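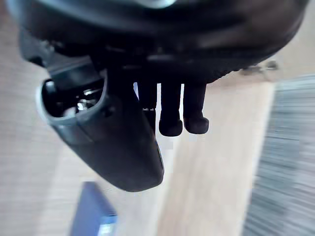
Preguntas frecuentes: antes de pedir presupuesto para un humanoide

Me llegan siempre las mismas dudas al correo de Kasholm, así que las junto en esta página y la voy actualizando cuando puedo. Yo llevo la parte de compras y planificación, no la de programación, o sea que aquí se habla sobre todo de dinero, plazos y metros de suelo.

¿Compro o alquilo?

Depende de cuánto lo vayas a usar (ya sé que es la respuesta que menos gusta). Si todavía no sabes qué tareas quieres que haga, alquila tres meses y toma notas de todo. Nosotros empezamos así con Junby y menos mal, porque la lista de tareas del primer mes no se parecía nada a la del último.

¿Qué se olvida la gente en el presupuesto?

¡Las manos! Todo el mundo pregunta por el precio del robot y luego resulta que la mano va en otra línea de la oferta. Pide siempre el precio desglosado: cuerpo, manos, cámaras de muñeca, baterías, cargador, formación y transporte. En nuestro caso casi 3000 euros se fueron en cables, soportes y repuestos pequeños, y eso no salía en ninguna hoja.

¿Hace falta montar un laboratorio?

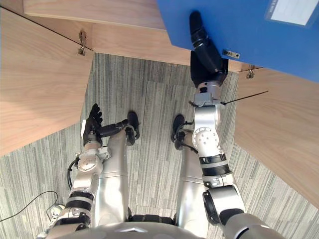

Para empezar, yo no gastaría en obra. Lo que sí miraría con calma es el mobiliario con el que va a trabajar, sus medidas y cómo se abre cada cosa. Un mueble de madera clara con bisagras metálicas, sobre moqueta gris, ya da para muchísimas pruebas de alcance, y cuesta una fracción de cualquier banco de ensayo a medida. Eso sí, apunta en el plano por dónde van los cables, que en el suelo estorban más de lo que parece sobre el papel.

¿Cuánto espacio reservo?

Más del que ocupa el robot con los brazos caídos. Cuenta los brazos extendidos, las puertas abiertas del mueble y el sitio de una persona al lado. Nosotros pedimos una sala pequeña y al mes ya estábamos negociando la de enfrente.
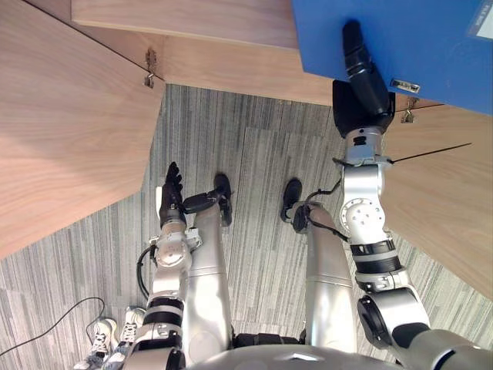

Trabajo junto al armario, con las dos puertas abiertas.

¿Necesito dos manos iguales?

No siempre, y ahí se puede ahorrar. Haz primero la lista de objetos que va a tocar y después decide. Marsden nos hizo oferta por mano suelta y por pareja, y la diferencia daba para pagar la formación de todo el equipo. Pregunta también cuánto tarda en llegar un dedo de recambio, porque a nosotros nos dijeron 60 días y tuvimos que pedir otro de reserva.

¿Y el mantenimiento?

Negócialo antes de firmar, no después. Nosotros pedimos que quede por escrito quién paga el envío al taller, si prestan otro equipo mientras tanto y qué piezas entran en la garantía.

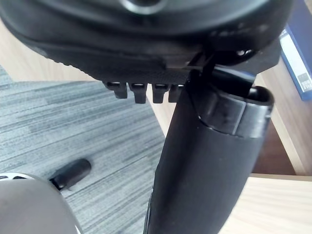
Ilaveck, por ejemplo, incluía la mano de obra pero no los portes, y con un bulto de ese tamaño los portes duelen. Si te ofrecen una revisión anual, intenta que caiga en agosto, cuando la sala está medio parada.

¿Cuándo conviene pedir las ofertas?

Yo las pido en septiembre para cerrar en diciembre. Pide tres como mínimo, con las mismas partidas y en el mismo orden, o compararlas es un suplicio. Si alguna te llega en una sola línea con el total, devuélvela y que la desglosen.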